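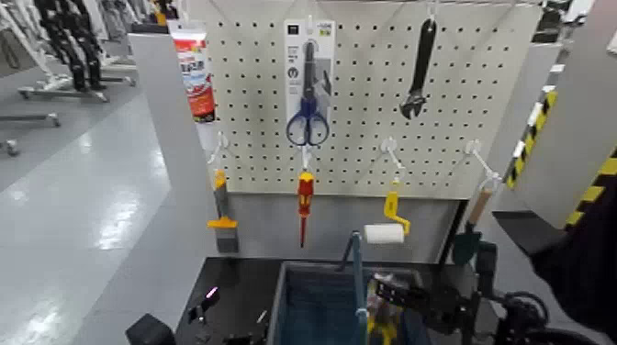 # Learning to repair chairs: a talk with Valtteri Valtonen

Valtteri Valtonen repairs old chairs in Kincombe. I visited him on 7/1/20, and we drank tea while he looked for his glasses.

He learned the work from his aunt, who caned seats in her kitchen. "She gave me the ugly chairs," he told me. "If I spoiled one, it was no big loss for the family."

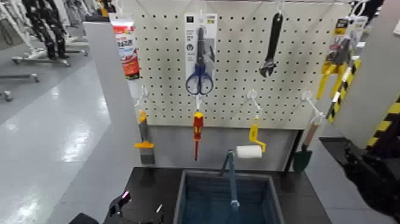 Most chairs come to him with loose joints, and he prefers to take them fully apart before he glues anything. "People put new glue on old glue, and then they are surprised in winter," he said. He is not against simple tools. A putty knife or an adjustable wrench, like the one hanging to the right of the scissors on the pegboard, is enough for many people to begin. For the old glue he uses warm water and a lot of patience.

His longest job was a rocking chair from a house called Zindow. It needed three new spindles and took him 15 evenings. I asked if the owner was pleased. "She sat down, she said nothing, and she stayed there until lunch. So I think yes."

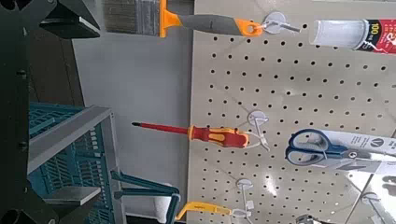

## On prices

He charges little, and his wife tells him this often. "A chair from Hunik costs less than my repair. I understand the people who buy it. But my customers want the chair where their father was sitting."
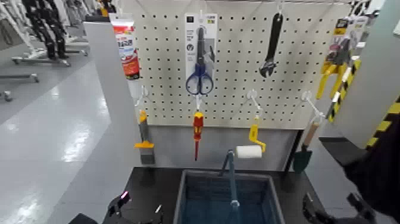

## What comes next

In June he will teach a small course on woven seats. He has already ordered the cane, and he is worried that it is too thick. "Then we will soak it longer," he said, and he went to answer the telephone.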